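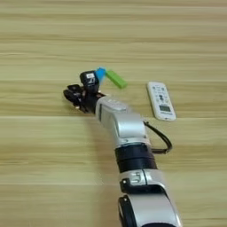 Small-object pickup: bench tips from the Skallum trials

These notes come from the tabletop tests Ama Yakubu and Senyo Asante ran at Tuncombe in January. The question was whether spacing between household items changes how often a multi-fingered hand gets hold of the right one. Each layout was run 134 times with the same grasp planner.

1. Leave the remote some bare table. A remote control is long and flat, and a hand coming in low will nudge it if there is no gap. Keep it on the far side of the cable loop from the wrist and check the slack before every run.

2. Start with light blocks and a small box. Colors that stand out from pale wood make the object masks easier to check by eye. Sky blue, lime green, and pink with white all separated well from the grain. Blocks may sit close together - the planner treats touching blocks as one object unless the colors differ.

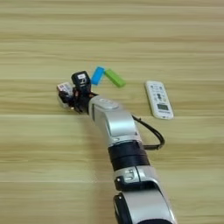

3. Add dark items last. The hand is mostly black, and a dark rounded item beside the fingers is easily merged with them in the mask. Set one next to the box only after the light items are working. In the close layout the correct item was lifted in 81 runs; with wider spacing the count rose, mostly on the blocks. 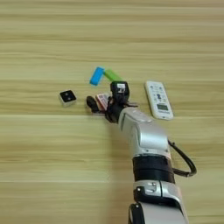
4. Log the misses by type. We used 4 codes: wrong item, no contact, slip, and planner timeout. Slips were the hardest to score, and 2 people should mark them separately. Kwame Quartey's scoring sheet has a column for each.

5. Wipe the table between layouts. Use a dry cloth along the grain. Cleaner residue changes the friction, and slip counts from before and after can't be compared.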